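Category: Student Reports / Sports Analytics

Shot Location and Quarter Scoring in a Regional Basketball League
Project report by Aino Suominen and Onni Kuusisto

1. Purpose

The project examined whether teams in the Fornwood regional league score less efficiently in the fourth quarter than in the first three, and whether any drop can be tied to where shots are taken. Coaches in the league commonly blame tired legs for poor fourth quarters. We wanted to test that claim against recorded shots.

2. Data

The data set covers 19 games. In these games 1,250 field goal attempts were logged with the quarter, the game clock, the shooter's team and a location on the court. Free throws were kept in a separate table. Overtime periods were left out, as were shots released from behind half court at the end of a quarter.

Logging was done from game video. Each of us coded every game alone, and the two files were then compared line by line. The codings disagreed on 112 attempts, nearly all of them on location. These were reviewed together and a single value was agreed on.

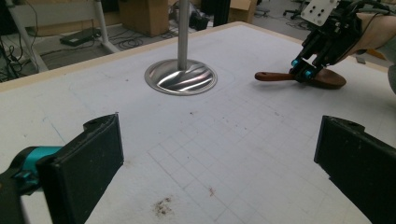 Shot location was recorded on a half-court diagram divided into square cells, with the basket as the origin. Cell size was a compromise. Large cells hide the difference between a layup and a short hook shot, while small cells suggest a precision that the video does not support. The lines were drawn thin and gray, much like the faint grid on the white tabletop, so that the court markings stayed readable underneath. A shot on a line was assigned to the cell nearer the basket. For analysis the cells were merged into three zones: at the rim, mid-range, and beyond the arc.

3. Method

Efficiency was measured as points per attempt, calculated for each team and quarter. We compared the fourth quarter with the mean of the first three for the same team in the same game. This pairing removes most of the effect of team strength. It does not remove the effect of the score, and a team that trails late will shoot sooner and from farther out.

To deal with this, the last 2 minutes of each game were analyzed both with and without the rest of the fourth quarter. Blowouts were kept in the sample.

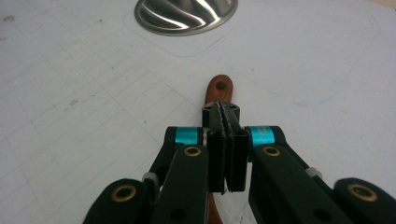

Removing the closing minutes changed the outcome more than any other choice we made. With them included, fourth-quarter efficiency was lower for most teams. Without them, the difference was small and went in both directions.

4. Results

The share of attempts from beyond the arc rose in the fourth quarter, and most of the rise came from trailing teams. Efficiency at the rim was stable across quarters. Mid-range efficiency varied a lot from game to game, with too few attempts per team to say anything firm.

Two teams did not follow the pattern. Kettunen took more shots at the rim late in games, including games it was losing. Prestard slowed its pace when ahead and had the fewest fourth-quarter attempts of any team. Luko was close to the league average in all zones.

5. Limits

The sample is one part of one season. Substitutions were not logged, so fatigue could not be measured for single players - minutes played would be the obvious next variable. Camera angle also differed between gyms, and locations in the far corners are less reliable than the rest.

The shot table and the coding rules are in Appendix A. Free throw totals by quarter are in Appendix B.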